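Workshop tips: folding stations with hand-held grippers

At Flukarska the folding of returned T-shirts is being handed over to machines in stages. Staff now fold with a gripper in each hand, and the recordings are used to train the Pinix arms. The job is slower than folding by hand and harder on the wrists.

Lay the shirt flat before picking up the grippers. Open the fingers fully, close on a single corner, lift, then carry it across. Keep other garments out of reach of the fold.

Wipe the finger pads every 17 shirts. Check the bolts every 300.
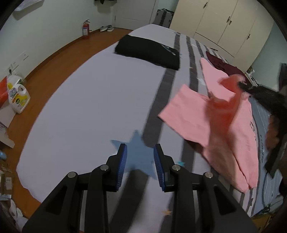 Swap operators at the half-hour. Nayeli Meléndez, who runs the rota, moved two folders to checking in May; their pay grade stayed the same. Rejected folds go back to the same operator with a note of the fault. Report sore thumbs to Lajos Veres before the next shift.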